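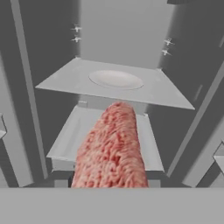 4.2 The refrigerator task

Each student team in the spring course had to pick one household task and carry it through from scripted demonstrations to a trained policy. The team of Buppha Chaimongkol and Debashish Talukder chose to work inside a refrigerator. The arm has to pick up a portion of ground meat and leave it on a dish on the upper shelf. Everything runs in simulation, in a kitchen model that the students took over from the previous year's course and changed only slightly. We gave the project the short name Lindel, and we use that name in the tables.

Demonstrations were collected by teleoperation in April. The team recorded 600 of them. Of these, 17 were thrown out by hand, mostly for long pauses where the operator had stopped to change the view. The start position of the arm base was held fixed. The position of the meat was changed from one episode to the next, and so was that of a small distractor object. The doors were already open at the start of every episode, as opening them was the subject of another team's project (Section 4.4).

Reaching into the compartment was harder than the students had planned for. With the base close to the refrigerator, the elbow tended to come near the left door. With the base farther back, the hand could enter easily but the arm was almost straight by the time it got to the rear of the shelf, and small errors at the shoulder became large ones at the fingers. The final setup was a compromise — the base stands slightly left of the opening and the wrist comes in at an angle.
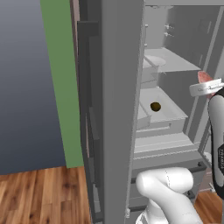 Shahnaz Sheikh objected at the midterm review that a fixed base made the task too easy, and asked that the team at least report results with the base shifted to either side. Talukder replied that the demonstrations had all been recorded from one spot and there was no time to collect a second set. In the end both were partly satisfied. The policy was trained on the original data and tested from the shifted positions without any new demonstrations. The results are given in a separate column and should be read as a stress test.

Grading followed the same rule as for the other teams. An episode counts as a success if the object is on the dish and the fingers have let go of it when time runs out. Touching the shelf is allowed. Knocking the distractor out of the refrigerator is a failure, even if the meat ends up in the right place.

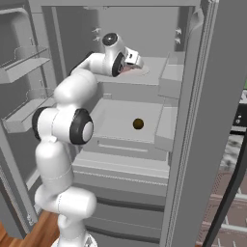 Figure 3. The simulated arm reaching into the open refrigerator, with the hand over the upper shelf and a small dark round object on the shelf below.

Across all teams and all versions of their policies, 2143 test episodes were run before the course closed in July 2025. The Lindel team used more of these than any other, largely because an early version of its success check read the object's height from the wrong shelf and those tests had to be repeated.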